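Diary, April, nearly ten at night

I'm writing this in bed with a heating pad behind my back and my feet sticking out from the covers, because they are still tingling from the foot bath and I want to hold on to that as long as I can. I got home from the Guvent retreat this afternoon and I've been going around the house ever since like somebody who has forgotten what the rooms are for. I put the kettle on, walked away from it, came back, and put it on again. It was a very pleasant way to be useless.

I should start at the beginning, or I'll be sorry next year when I try to remember whether it was worth the money. I signed up back in the winter, when my shoulders were up around my ears and I was waking at four every morning to worry about things that couldn't be fixed at four in the morning. The brochure promised three days of quiet, breathing classes, herbal teas and plain food, and I thought, well, I can manage quiet. I like quiet! I had no idea how much talking I do to myself out loud until I was in a place where everyone could hear it.

The house is up past Govus, at the end of a gravel road that goes on much longer than you think it should. I was sure I'd missed the turn and very nearly went back to ask at the gas station, and then there it was, a long white building with a porch and a row of rubber boots by the door. They gave me a room on the second floor with a window over the herb beds. It had a narrow bed, a chair, a lamp and a wool blanket that smelled of cedar, and I slept that first night until the breakfast bell, which hasn't happened to me in I don't know how long.

Six of us were staying, which turned out to be a lovely number. With six you can sit at one table and still pass the bread. We were silent until noon each day, and I was dreading that, but by the second morning I'd have been happy to have it go on through supper. You notice how people butter their toast. You notice how you butter your own, too, and I'm sorry to say I do it as if I were late for a train.

The breathing class was in what they call the Trikia room, down a half flight of stairs, with cork on the floor and a stove in the corner. We lay on mats and breathed in for a count, held it, and let it out slower than we'd taken it in. The first time I got a bit panicky and had to open my eyes and look at the ceiling beams. The teacher came and put a folded blanket under my knees without saying a word, and after that I was fine. More than fine — I cried a little, the easy kind, and then I got terribly hungry.
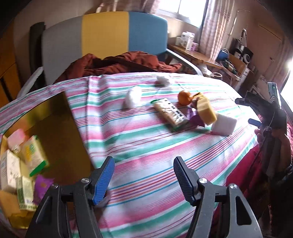
Lunch was soup every day and I have no complaint about that whatsoever. Barley the first day, then carrot with ginger, then a green one that I had two bowls of and still couldn't name. I asked for the recipe and the cook told me it was whatever needed using up, plus dill. I'm going to try it this week with the spinach that's going limp in the drawer.

The afternoons were for treatments, if you'd booked any, and walking, if you hadn't. I'd booked the foot bath and a session with the singing bowls. I'll be fair about the bowls. I went in with my arms folded, so to speak, and for the first half I lay there thinking about whether I'd paid the water bill. Then she struck one of the big ones somewhere near my hip and I felt it in my teeth, and I stopped thinking about the water bill. I can't say it healed anything. I don't believe my liver has a note it likes to hear, and I kept that opinion to myself. But I was as loose as a dishrag afterward and I'd go again tomorrow if it weren't for the price, which was 98 dollars, and that was with the retreat discount.

The foot bath I could do at home for nearly nothing. Warm water, coarse salt, a handful of dried mint and a few drops of the Ciobanu oil, which they sell in the little front room along with the candles and the socks. I bought a bottle. I also bought socks. I did NOT buy the copper tongue scraper, although I picked it up twice, and the second time the woman at the register gave me such a hopeful look that I had to go outside and admire the herbs.

The walking was the best of it, if I'm being truthful, and it was free. There's a path that goes down behind the house along a creek and up through birches, and the leaves are just at that stage where they look wet even when they're dry. I went alone the first two afternoons and on the last one I went with another guest, a retired school bus driver who'd been before. She told me the trick is to pick one thing to take home and let the rest go, or you end up with a whole new schedule to fail at. I've been turning that over all evening. I came home from a yoga weekend once with a list as long as my arm and had dropped every bit of it by the end of the month, including the lemon water.

So, one thing. I thought it would be the breathing, but I know myself, and lying on the floor here means looking at the dust under the couch. I think it's going to be the quiet morning. It won't be until noon, I have a phone and a job, but I could manage it until I've finished my coffee. No radio, no news, no reading the mail standing up. Just the coffee and the window. If I sneak in a few slow breaths while I'm there, so much the better.

The drive back was harder than I expected. I had the car to myself and the road was empty as far as the bridge, and then all at once there were trucks and signs and everybody in a hurry, and I could feel my shoulders starting to climb again. I pulled in by the farm stand, which wasn't open yet for the season, and sat there with the window down for a few minutes until they came back to where they belong. I was rather proud of that.

The bag is still in the hall and I haven't unpacked a thing except the oil and the socks, which I'm wearing — or was, until my feet got too warm. Laundry tomorrow. I need to call about the water bill too, as I really hadn't paid it. The mint tea is gone cold on the nightstand and I'm going to drink it anyway and turn off the lamp.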